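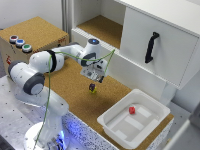 Slide 1. Cork-topped table beside a perforated metal one.

Cork on the Bench: choosing surfaces for shared workrooms
Speaker notes, Ryszard Zawadzka, March 28, 2022

Say good morning. Phones off. Handout is at the back, two pages, colour version on request.

Start with the Nostgate fit-out. The old laminate tops had lifted at the corners and people were complaining about the noise every time a mug went down. We had a budget of $2,301 for materials and that had to cover the lot.

Explain that cork comes from bark and the tree is left standing. Don't spend long on it, most of them will know.

Slide 2. Thickness. We tried two samples from Borkowska, then ordered the heavier one. The thin one showed every bump in the board underneath. Ask if anyone has laid cork over an old top without sanding first. Let them talk for a minute.

Slide 3. Sealing. Three coats, light sand between coats, leave it overnight. Dristau left theirs unsealed and had tea stains by the end of the first week. I can pass their sample around, it's in the grey tub.

Mention edges. Cork crumbles where people lean on it. A hardwood strip fixes most of that, glued and pinned. Nilel rounded theirs over and it has held up so far, but their room gets light use.

Slide 4. Where I wouldn't use it: near a sink, under a vice, anywhere with solvents. Keep one metal top in the room for those jobs.

Cleaning: damp cloth, mild soap, no scourers. A patch repair takes about 15 minutes plus drying.

Questions, seven minutes. If someone asks about cork flooring, send them to the afternoon session.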